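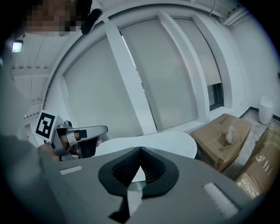 Attachment 1: white table, right end, carton alongside

Ticket 415
Opened by: Tyson Simard
Site: Wustberg, second floor
Item: Kelmendi table, white top, rounded corners
Subject: Table rocks when you lean on the right end
Status: Closed

February 23, 2026, first entry
Table rocks toward the right end when someone rests an arm on it. Left end feels solid. It was fine before we moved it over from the window side. The top is not loose on its legs as far as I can tell. There is a cardboard box by the right end and I would like to leave it there if possible, we have nowhere else for it.

Reply from Grerkine service desk
Please move the table 10 inches in any direction and try again. If the rocking stops, the floor is uneven. If it keeps going, check the leveling feet. They turn by hand, clockwise to shorten. Do not use a wrench on them.

Tyson Simard
Moved it toward the wall. Still rocks, same end. Put a level on the top and the bubble is off. Back right foot turns freely and doesn't seem to grip. The other feet are snug.

Reply from Grerkine service desk
Sounds like a stripped insert. Turn the table over on a blanket, two people, and look at where the foot screws in. Replacement inserts are Rumar part 60, sold in packs of 4. The old one pulls straight out.

Tyson Simard
Insert was cracked down one side. We had a pack left over from July in the supply closet, so I used one of those. Tapped it in with a rubber mallet, screwed the foot back, leveled it. No rocking with my full weight on the right end. Box went back beside the table with a small gap left so the corner doesn't rub.

Resolution: insert replaced, back right foot. Remaining inserts returned to closet, top shelf.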